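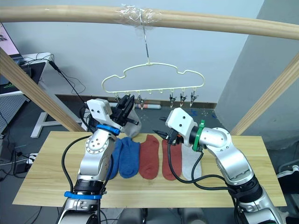 Percha con pinzas colgada de la barra del tendedero. Calcetines sobre el tablero.

Lista de revisión - tendedero de madera y percha de pinzas
Lavandería de Irkville, zona de secado
Fecha: 26 de septiembre de 2019
Ficha 1.811

Estado: C (conforme), R (revisar), N (no procede)

Barra superior, sin grietas ni astillas: C
Comentario: pasar un paño seco. Lijar si engancha el tejido.

Postes laterales, sin holgura: R
Comentario: el derecho cede un poco al empujarlo con la mano. Apretar y volver a probar.

Gancho metálico sujeto a la barra: R
Comentario: va fijado con cinta de plástico transparente. Aguanta calcetines, pero no sirve para toallas. Cambiar por una abrazadera antes de la revisión de octubre. Mientras tanto, mirar la cinta cada 3 días.

Percha de plástico, sin roturas: C
Comentario: color crema. La barra inferior está recta.

Pinzas metálicas, cierre y óxido: C
Comentario: abren y cierran bien. Si aparece óxido se retiran - mancha los calcetines claros y no sale.

Pestañas de plástico de la percha: C
Comentario: hay algunas sin pinza. Repuestos pedidos a Pilkington, todavía sin fecha.

Tablero, limpio y sin restos de detergente: C
Comentario: no dejar ropa mojada encima. La madera es clara y se marca enseguida.

Calcetines emparejados por color antes de colgar: R
Comentario: azules y rojo anaranjado, juntos. Los grises no estaban juntos al hacer la revisión.

Prueba de carga, 20 minutos con 2 pares: C
Comentario: el gancho no se desplazó.

Extintor en la zona: N
Comentario: consta en la ficha general del edificio Arkholm.

Resultado: apto para prendas pequeñas. Pendientes el poste derecho y el gancho.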